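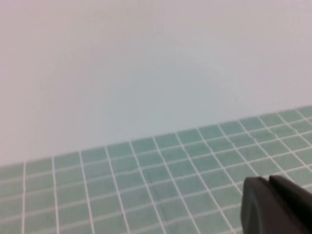
The crossword in the Balterel paper goes in on page 6, under the tide times, and it has been set by the same person for longer than the paper has had a colour front page. Signed Pevura. No photo, no bio. I started doing it in the waiting room at the physio and got four answers in 45 minutes and was hooked, or cross, hard to tell. What I didn't get until I tried to make one myself is how awful an empty grid is. Just small pale-green squares with thin white lines between, running off on a slant, and not a letter anywhere. You stare. You put in a long word across the top because you like it. Then everything hanging down from it has to be a word too and you're stuck with something starting with a Z.

So this is a piece about people who make crosswords for small papers. There are fewer than there were. Most locals buy them in now, a bundle of puzzles from a syndicate, cheap, clean, no mistakes and nothing in them about the footy club or the bridge that's always shut. Balterel hasn't. Neither has the Weserside weekly, down the line, which is where I went first.

Lensa Tsegaye sets the Weserside one. Kitchen table, pencil, a dictionary with the spine gone. She had published 593 when we met and has every one in a ring binder, or binders, the first has split. She does the grid before the clues. Always. Long answers first, then the corners, and the corners are where she swears.

"The middle looks after itself," she told me. "It's the bottom right. You've used up all your good letters by then."

She showed me one she'd rubbed out so often the paper had gone furry. Wanted to keep KOOKABURRA. Couldn't keep KOOKABURRA. Kept it anyway in the end and lost a whole Sunday to it – sorry, a whole weekend, she was firm about that.

Some basics, for anyone who skips this page of the paper. The pattern of black squares is meant to look the same if you turn it upside down. No reason a solver would ever notice. Setters mind terribly. In a cryptic, each clue has a plain meaning at one end and some sort of wordplay in the rest. Lensa's example, scribbled on the back of my parking ticket: "Listen badly, saying nothing (6)". Muddle up LISTEN and you get SILENT. I got it in about a minute and was unbearable for the rest of the afternoon.

Quick clues are harder to write than you'd expect. Too easy and people feel insulted. Too clever and they ring up. They do ring up! Lensa once clued WREN as "small brown bird" and had a message from a man who felt the male fairy-wren had been badly let down. He was right, it's bright blue. She ran a correction. It was the most read thing in the paper that month, she reckons, though how she'd know is anyones guess.

The pay is not worth discussing. She gets a fee that covers pencils and a coffee and hasn't gone up since her daughter was in primary school. The editor offered her the syndicate puzzle as a "backup" over one Christmas so she could have a rest. Readers noticed within the day. Not because it was bad. It had a clue about a London bus route. Why would anyone in Weserside know a London bus route.

That's most of the argument for the local ones, I think. The words are the same words but the person picking them lives where you live. Lensa's had the ferry timetable in, and the bakery's closing-down, and once, down the left-hand side if you read the first letters, a happy birthday to the woman who does the paper's accounts. Unspotted for three weeks.
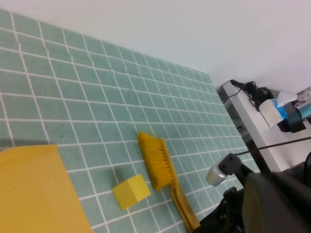 Biswas, in a letter to the Balterel paper printed 2 Sep 2020, put the other side of it. The local crossword was a closed shop, the letter said, and anyone who hadn't grown up within walking distance of the jetty was locked out of half the answers. What use was a clue about a butcher who had retired before most of the new estate was built? A newcomer bought the paper to feel at home and the back page told them they weren't.

Fair, and it stung. Pevura never replied in print but the puzzles shifted after that, you can see it if you go through the library's copies, which I did, badly, in no order. Fewer surnames. Fewer shops that aren't there. More about the river and the weather and food. A run in November that year where every grid had a dish in it, LAKSA and PIEROGI and so on, and somebody wrote in about the spelling of PIEROGI, so business as usual.

Lensa thought Biswas had a point too. She moved to Weserside as an adult and used the crossword to learn the place. Who the shire president was. What people called the hill. She kept a list of answers she'd had to ask the neighbours about, and the neighbours got used to her coming round with the paper folded up under her arm. But she had time, she said, and good neighbours, and plenty of people have neither.

Her rule now is one local answer per puzzle and every letter in it crossed by something a stranger could get. I like that rule. It's harder to do than it sounds. I tried, on my own attempt, which I'd been putting off mentioning.

My attempt: took most of a month. Three words in it aren't words. I had the black squares wrong so it didn't turn round properly, and Lensa spotted that from across the table, upside down, while pouring tea. She went through with the pencil and was kinder about the clues than about the grid. One she laughed at. I'm not printing it, she's asked if she can have it.

I did ask the Balterel office who Pevura was. They wouldn't say. The puzzles come in an envelope, a few at a time, numbered by hand, and the latest one on the desk when I called in was 789. The woman at the counter had already filled in the top half in biro. She wanted to know if I had anything for 14 down, a waterbird, five letters, ending in N.

Heron. She'd got it before I opened my mouth, she was just being polite.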